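In praise of the slow letter

My uncle wrote to me every June until he died, always on the same thin blue paper, and I have been thinking about those letters a good deal this summer. He lived in Grurnmont, up past the reservoir, and he had a telephone which he hardly ever answered.

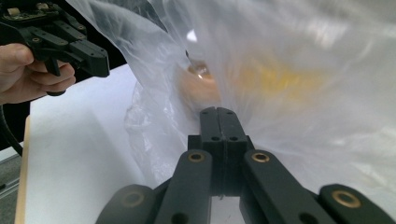

What I loved was how little happened in them. The beans were late, the bus was later, and a man called Josué Guerra had bought the old bakery and painted the door green (my uncle did not care for the green, and it took him 2 pages to say so).

I know what people will say. A message gets there in a second and costs nothing, and I send plenty of them myself.

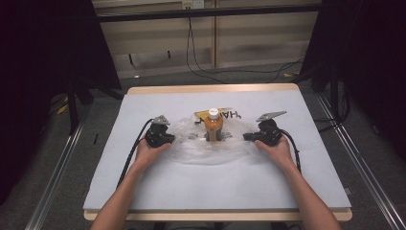 A grey-blue board on a wooden table, and both hands busy.

But I can't remember a single one I sent last June, and I can still tell you about that door. I have 49 of his letters in a drawer, and my daughter has started reading them, quite without being asked!

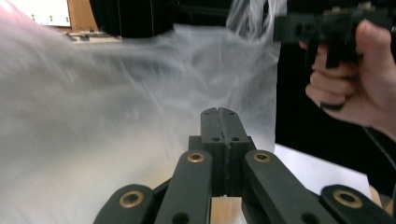

She wanted to know why he never crossed anything out. I think he had simply made up his mind by the time he sat down, after a day or so of turning it over in the garden.

So I have begun writing to her at college in Rezende, once a month, badly and at great length.

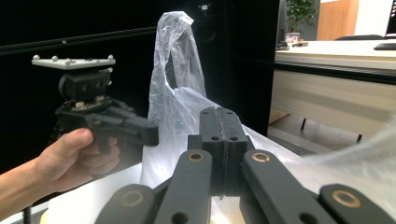

Where to begin

Begin with the weather, as he did, and see where it takes you. Mine took me to the neighbour's hedge.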